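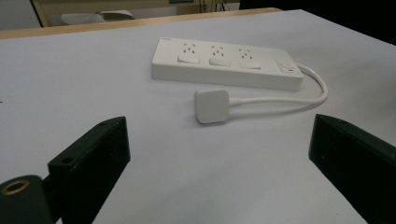
Songül Tatlı inherited her uncle's seat on the Prukow ferry, which was strange, as the ferry had never had reserved seats.

"Row four, by the window," said the lawyer, and slid a brass tag across the desk. It had 17 stamped on it. "He was very firm about it."

On Saturday she took the early boat. A large man in a raincoat was sitting in row four, by the window, eating a boiled egg.

"I believe that's mine," said Songül, and showed him the tag.

He wiped his fingers, reached into his collar and pulled out a tag on a string. It was also number 17.

"Mikkel Bergmann," he said. "I bought it from an old fellow in a green hat. 3850, cash. He cried a little when he handed it over."

"That was my uncle. He cried at most sales."

The woman behind them leaned forward. She had paid 1539 for hers, in installments, and had been feeling rather clever until now. A student by the stairs had won his at cards. The captain, when they went up to complain, looked at the four tags for a long time and then closed the wheelhouse door.

"I keep mine in the drawer," he said through the glass.

They settled it on the way across. Songül got the seat going out, Bergmann had it coming back, and the others would take it in bad weather – the window leaked. Bergmann gave her his second egg to seal the agreement.

By the time they docked she had sold him her half for 1172, and she was surprised to find herself crying a little.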